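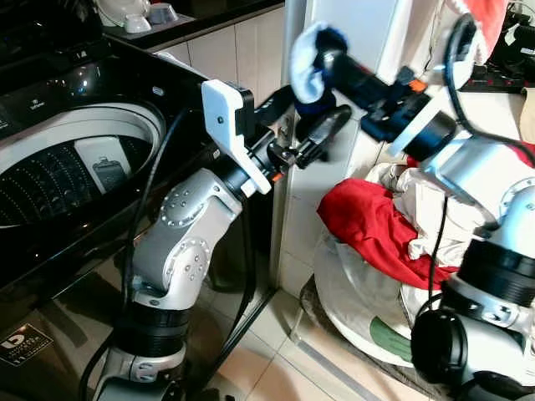
Lid up, gray lint filter on the wall of the tub

Gray fuzz on everything, is it the filter?

Posted by Kasprzak, 15 Feb 2023

Hi all! We moved in October and inherited a black top loader, squeezed into a little corner next to the kitchen cabinets. It washes fine, I guess, but all my dark stuff comes out with gray fuzz on it, and the leggings are the worst. I only noticed last week that there's a rectangular filter thing on the inside wall of the tub (I had never owned a top loader, don't laugh). Does it come out? Do I clean it every time? I've got a whole basin of clothes waiting and I'd love to not wash them twice. We do towels and darks together, if that matters.

Tunon
2,333 posts

Yes it comes out! On mine you press down on a little tab at the top and tip it toward you, but they're not all the same, so feel along the edges for a catch before you start yanking. I snapped one by pulling from the bottom and had to wait ages for the replacement. Turn the bag or insert inside out under the tap, scrub it with an old toothbrush, and click it back in. I do mine every three or four loads, more if there have been towels.

And please split up the towels and the darks!! That's half your fuzz right there. Also try a smaller load. If you pack the tub to the rim the water can't move around enough to carry the lint over to the filter, it just gets mashed back into your leggings.

Iko
40 posts

clean the filter. also check pockets for tissues

Zuvilix
1,422 posts

Agree with Tunon on the towels. I'd also run it empty once on the hottest setting it has, after you've cleaned the filter, because if the last people never touched it there's probably gunk sitting under the tub too. Wipe the rim afterward, mine always collects a gray line up there. I leave the lid open for a few hours so it doesn't get that swampy smell.

For the clothes that are already fuzzy, shake them out dry and go over them with a lint roller before they go back in. Turn the leggings inside out. If the mesh has a hole in it, don't bother sewing it (I tried, it lasted two washes), look up your model number and order a new one.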